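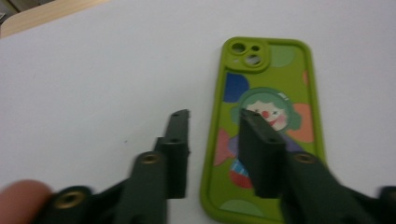
3. Décor imprimé et découpes : contrôle visuel de la coque

La coque se pose à plat sur une surface blanche, dos vers l'observateur. L'étudiant relève d'abord le rebord épais et arrondi, puis le bossage carré du module photo et ses trois ouvertures circulaires.

Le décor associe ici un clown souriant à des formes de couleurs douces sur fond vert. On notera dans la fiche Reltex :
- la position du motif par rapport au bossage ;
- les formes qui touchent le rebord ;
- tout écart de teinte avec la coque témoin.

L'éclairage reste identique pour toute la série. La fiche compte pour 30 points sur 80.

Travail à remettre à M. Musa Odukoya, atelier Ostau, le 23 janvier 2026 au plus tard.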